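Lucrezia Benedetti on shooting "Falulis" and what comes after it
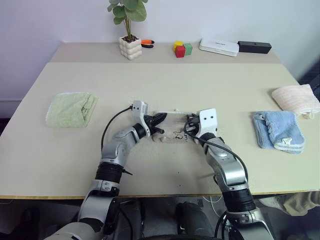 Lucrezia Benedetti has been making films for 14 years, mostly short ones, and mostly with money she had to ask for twice. Her first full-length drama, "Falulis," starts looking for buyers this month. She spoke by phone from the edit room at Iltau, the company that produced it.

The film follows a ferry pilot who comes home to settle his mother's estate and finds that his sister has already sold the house. Benedetti wrote the first draft in one winter and then put it away.

"It was too long and everybody explained themselves," she said. "I took out 80 pages over the next two years. What was left was the brother and the sister and the boat."

Iltau came on board after reading the shorter version. The company had backed one of her shorts and wanted something it could take to foreign distributors. Benedetti said the first budget meeting lasted less than an hour.

"They told me the number, and I went home and cut the storm," she said. "There was a big storm in the third act. Now the weather gets bad and they stay in the harbor. I like it better, but I would have shot the storm if they had paid for it."

Casting took longer. The part of the sister was offered to two actors who passed before it was filled, and the pilot was cast from an open call that drew 509 tapes. Benedetti watched all of them herself over three weeks.

"You can tell early on, but I felt I owed people the whole tape," she said. "The man we picked was in the last batch. He had the wrong scene prepared. He read the sister's lines."

Most of the shoot took place in a small port, with locals playing the passengers. The town has fewer than 1000 residents, and the ferry kept running during filming. The crew had the boat between the last evening crossing and the first one in the morning, so many of the daytime cabin scenes were shot at night with lights outside the windows.

Sales are being handled by Lazaridis, which plans to show the finished film to buyers on 17th May. Benedetti will attend but does not expect to do much talking.

"I answer questions about the movie. I don't sell it," she said. "I tried to once, with a short, and the man bought a different short."

She would not say which festivals have seen the film. She did say the edit is locked and the sound mix has a few days left. The music is by a composer she has worked with since film school, and there is less of it than he wanted.

Her next project is called "Uda," a thriller about a court interpreter who starts changing small things in what she translates. The script is on its third draft, and Benedetti said she has already spoken with an actor for the lead, though no contract has been signed.

"It's almost all indoors," she said. "No boats. I put that in the pitch."

Iltau is set to produce again, with shooting planned for next spring if the financing closes.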